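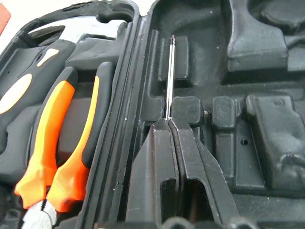

November 21, 2018

Quick one, I've got the numbers spread over the kitchen table and I need them gone by tea.

So. Year two budget for the arm. The Kullevier is paid for, that was last year's pain, and I'm not going over it again. What I'm planning now is everything round it. Which is where the money goes, if you've never done this. The arm was one line on one invoice. The rest is forty little lines and a delivery charge on each.

What I've got to spend: 3,562 pounds. That's what was left in the workshop account after the van went through its MOT. I'd told myself 3,000 and then found the rest in the account I keep for tax, except the tax is done, so it's mine. Chiharu Sekiguchi, who does my books twice a year and despairs of me, says leave 300 of it alone whatever happens. Fine. Left alone.

The job, for anyone new: kitting. We put together tool cases for a small trade supplier, same tools same slots, every case. Boring for people, fiddly for robots. Pliers are easy enough to think about, fat handles, plenty to get hold of. Screwdrivers are the pain. Thin shaft, narrow slot, and if you've got it a hair off to one side the tip sits on the plastic and you're just pushing the case along the bench.

Fingers first then. I want two spare sets. I was pricing the ones from Neditz and they're good, nicely finished, but they want you to buy the mounting plate again with every pair. Why. I have a plate. I've got a plate already bolted on! Rang them, very polite chap, no you can't have them without. So I'm getting a quote from Tassanee Thongdee, who cut the brackets for the bench last winter and didn't mess me about. Same shape, maybe a bit narrower at the tips for the shafts. Maybe a rubbery face on one set to see if the thin ones slip less. Waiting on her price, have pencilled in 300 (a different 300, Chiharu, calm down).

Second thing, a proper fixture for the case. At the moment it's tape and a stop block. Tape! It was meant to be for one afternoon. The case has to be in the same place every time or none of the positions mean anything, and the lid wants holding too, becuase a lid that flops a few degrees is a different case as far as the arm is concerned. Toggle clamps, a bit of thick plate, some pins. Cheap parts, a lot of my time. I never put my own time in the budget and every year I say I will.

Third, the big one. Force sensing. Tanabe do a wrist sensor and I've had the leaflet on the wall since summer. With that I could let it feel for the slot a bit, nudge about, instead of trusting the numbers. It would eat most of the pot. Second hand they come up now and then but without the cable, and the cable is daft money on its own. I've put 1,000 down as the most I'd pay for a used one with cable. Probaly won't find it. Will look anyway.

Fumance came round with a finance offer, lease the lot, sensor and fixture and a support plan, pay monthly. Tempting for one evening. Then I read the bit about early return and put it in the drawer. Not saying never. If the supplier signs for another year in February I might dig it out again.

Boring bits I forgot last time and am writing down so I don't: spare fuses. Air line. A lamp that doesn't flicker. A box of scrap cases to practise on, have asked for rejects, no answer yet. Insurance went up, of course it did.

Order of buying, then. Fixture now. Fingers when Tassanee comes back to me. Sensor after February, if there's an after. If anyone reading has run one of the Tanabe ones on an older Kullevier, drop me a line, I want to know about the mounting before I spend anything.

Right, tea.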